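Wenari folding gazebo, hire or buy

Trostow Community Kit, page 2 of the events list

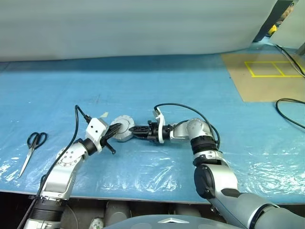
I've been putting up gazebos for street parties, food fairs and culture days since before we had a proper van, and the Wenari is the one I keep coming back to. When the Eletley families' food day moved to the park in April we had three of these in a row along the path, with the drummers under one and the rice and stew under the other two, and I didn't get a single grumpy phone call afterwards (which is rare, believe me!).

It goes up with two people. You can do it with one if you're stubborn, but you'll walk round it a lot and swear a bit. Pull the legs out halfway, lift the roof on, then open it the rest of the way and click the corners. Please don't drag it open by one leg. We've had bent struts back from that and they're a pain to get hold of.

The roof keeps a good shower off. In real wind I'd take it down, weights or no weights. Side walls come in the same bag, three plain and one with a window, and they fasten with the sticky strips, so shake the grass out before you roll them up or they stop gripping.

Jozefína Ďurica borrowed one for the Slovak and Czech table at the Rennie Road party and asked if you can hang flags from the inside bar. Yes, you can, bunting too, and paper lanterns if they're light. No pots or speakers, please.

Colours are green, cream or a dark red. The red has faded a little on the hire ones, so if you want it bright for photos, say so and I'll dig out the newest.

Buying new: £194, order code 2668
Hire: ask me, it depends how long you want it and how far we're driving
In the bag: gazebo, roof, four side walls, pegs, ropes
Leg weights: separate, and you do want them on tarmac

Community groups pay for delivery only if they're outside Trostow. Collect after 2 in the afternoon if you can, mornings are chaos here and I'm usually out with the van.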